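Automatización > Manipulación > Pinzas y efectores > Pinza paralela Plureo de dos dedos

Pinza paralela Plureo de dos dedos, con paquete de conformidad Lục

Ref. 2489-P · Distribuye Navcombe · Ficha revisada por Joaquín Arancibia

47 compartidos · 27 comentarios

Antes de nada, una advertencia sobre el título que trae el fabricante en su folleto: «pinza segura». No existe tal cosa. Una pinza suelta es lo que la Directiva de Máquinas llama una cuasi máquina, y lo que se evalúa es la aplicación completa, con su brazo, su mesa, sus objetos y la persona que va a meter la mano. Quien compre esta pieza pensando que el certificado viene dentro de la caja va a tener una conversación desagradable con su responsable de prevención.

Dicho esto, la vendemos, y creemos que para trabajos de mesa con objetos ligeros es una compra razonable. Dos dedos negros intercambiables, cuerpo compacto, cableado por la parte superior. El paquete Lục añade una plantilla de evaluación de riesgos, un registro de parámetros y una lista de comprobación para el puesto. La plantilla es útil. La lista nos parece demasiado optimista y más abajo explicamos por qué.
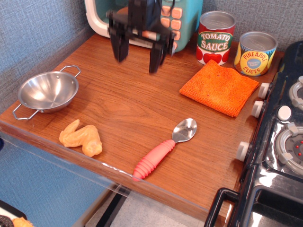

El límite de fuerza es el primer punto delicado. Plureo entrega la pinza con la fuerza de cierre al 85 % y deja al integrador la decisión de bajarla. Nosotros la bajaríamos antes de conectar nada más. Los valores de contacto que da la ISO/TS 15066 dependen de la zona del cuerpo y de si hay aprisionamiento, y los dedos de una pinza son justamente el sitio donde una mano puede quedar atrapada contra una superficie dura. Un parámetro de software que cualquiera puede cambiar desde la consola no es una medida de protección mientras no esté bloqueado y documentado.

Tampoco nos convence la insistencia del folleto en la palabra «colaborativo». Toàn Võ, que revisa instalaciones para Dinside, nos escribió tras leer la primera versión de esta página: «Cuando un cliente me dice que su robot es colaborativo le pregunto qué lleva en la punta. Si lleva un cuchillo, se acabó la colaboración». Suscribimos la frase. Un utensilio cambia la geometría del contacto, y una cuchara no plantea el mismo caso que un paño aunque las dos cosas se agarren con los mismos dedos.

Lo que la lista Lục pide y lo que nosotros pediríamos

La lista original exige delimitar la superficie de trabajo. Bien, pero no dice cómo. Un reborde en el canto delantero retiene piezas que ruedan y poco más; no detiene un brazo ni impide que alguien se asome. Conviene anotarlo en la evaluación como lo que es.

Pide también «retirar objetos ajenos a la tarea». Aquí discrepamos. En una mesa de manipulación con enseres domésticos, los objetos que no se van a coger también forman parte del ensayo, y quitarlos para pasar la inspección da un resultado que no sirve en cuanto vuelven a su sitio. Es preferible inventariarlos, fijar los que puedan volcar y prestar atención a asas y mangos que sobresalgan del canto. Un asa de alambre que asoma por fuera del tablero se engancha en una manga con mucha facilidad. 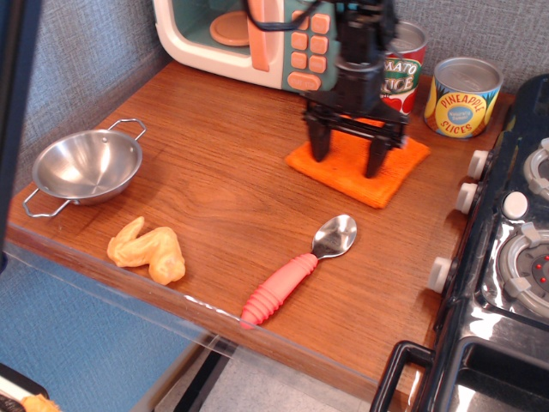

Sobre materiales blandos, la documentación es floja. El fabricante da por buena la prensión de textiles doblados sin especificar tejido ni grosor, y el ajuste de fuerza que vale para una lata puede hacer que los dedos cierren casi por completo sobre una tela, punta contra punta. Recomendamos una receta distinta para textiles, con velocidad de aproximación reducida y una altura mínima sobre la mesa. Babak Tehrani preparó la que incluimos con el pedido; está pensada para empezar con prudencia, y cada taller tendrá que afinarla.

Falta además un apartado sobre la parada de emergencia. ¿Qué hace la pinza al cortar la alimentación, abre o mantiene? Esta mantiene. Para la carga es lo correcto. Para un dedo atrapado es un problema, y el procedimiento de liberación manual debe estar escrito y a la vista del operario. En el manual ocupa dos líneas, en la página 47.

Qué incluye

Pinza con dos dedos estándar
Cable de conexión y brida
Paquete Lục (plantilla, registro y lista)
Receta para textiles de Navcombe
Hoja de liberación manual en español

Qué no incluye

Evaluación de riesgos de su aplicación
Medición de fuerza y presión
Marcado CE del conjunto

La medición puede contratarse aparte. La hace Cúc Âu con equipo propio y entrega los datos en bruto junto al informe, cosa que agradecerá quien haya recibido alguna vez un «apto» sin una sola cifra detrás.

Consultas técnicas hasta el viernes a mediodía. Los pedidos de diciembre salen con la versión revisada de la lista, que para entonces debería incorporar nuestras correcciones. Plureo nos lo ha prometido ya más de una vez.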